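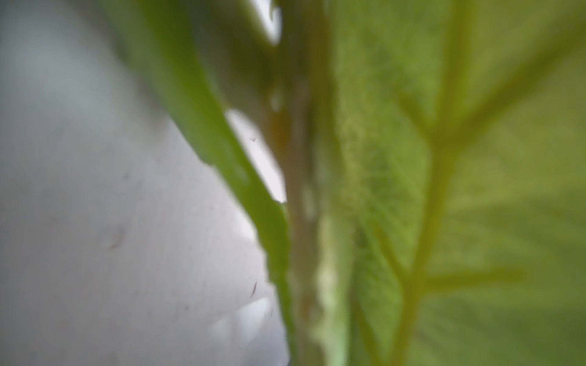 The Office of Weights at Tarnis received the petition in April and entered it as number 527. The petitioner, Rostislav Zelenák, requested that the bell of the lower church be certified at its true weight. The parish had listed it at 882 pounds for as long as records were kept. Mr. Zelenák, who rang it, held that it had grown lighter.

The Office replied that bells did not grow lighter. Mr. Zelenák thanked the Office and renewed his petition.

An inspector was sent from Woltska with the large scale. The bell was lowered at ten in the morning, before the priest and most of the school, and was found to weigh 882 pounds. The inspector signed the certificate. Mr. Zelenák read it twice and asked whether the rope had been weighed.

It had not. The regulations made no mention of rope.

The inspector, whose coach did not leave until evening, agreed to examine it. The old rope had been replaced over the winter by the firm of Kopecký, and the new one was thinner by a finger. Mr. Zelenák held it for some time. He stated for the record that his father had worn the old one smooth at the height of a man's chest, and that he had never needed to look for the place.

The Office has no form for this. The inspector wrote "rope, new" in the margin — the entry may still be read — and closed the file at six, when the bell was rung.

Recent stories
The Ferry Clerk
100 Lamps for Tatesex
A Notice Concerning the Orchard
The Tenant of Room 221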